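Clavutow House Residents' Kitchen Group
Minutes of the January meeting, held in the ground floor kitchen at 6.30 pm
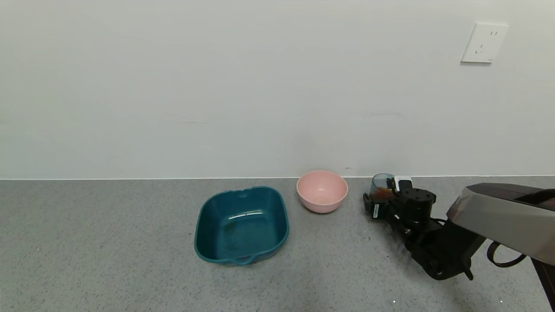

1. Minutes of the last meeting
Agreed as correct. The spelling of Hämäläinen in item 4 to be put right.

2. Basins and bowls
The teal basin is to be kept for washing vegetables. Floor cloths have been rinsed in it and this must stop. There is a brownish smudge on the bottom, to be tried with bicarbonate first. The pink bowl stays on the worktop for peelings and is to be emptied each evening. A request for a second basin was put off until the spring.

3. Worktop and wall
Crumbs and white specks are being left on the worktop. Whoever cooks last wipes down, right up to the wall. The mark on the wall just above the worktop was looked at — sugar soap to be tried before anyone asks for paint.

4. Socket
Basins of water are not to be filled or left under the wall socket. Notice to go up.

5. Money
Balance stands at £171. Movmont have quoted £646 for new shelving in the larder. Felt to be too much. Hämäläinen to be asked for a price on the same job, without the corner unit.

6. Shared supper
Roughly 18 expected. Calberg House will bring puddings and their own plates. Kitchen to be cleared by 4 pm.

7. Any other business
Tea towels are going missing again. Larder key now hangs inside the broom cupboard.

Meeting closed at 7.20 pm. Next meeting in March, same place.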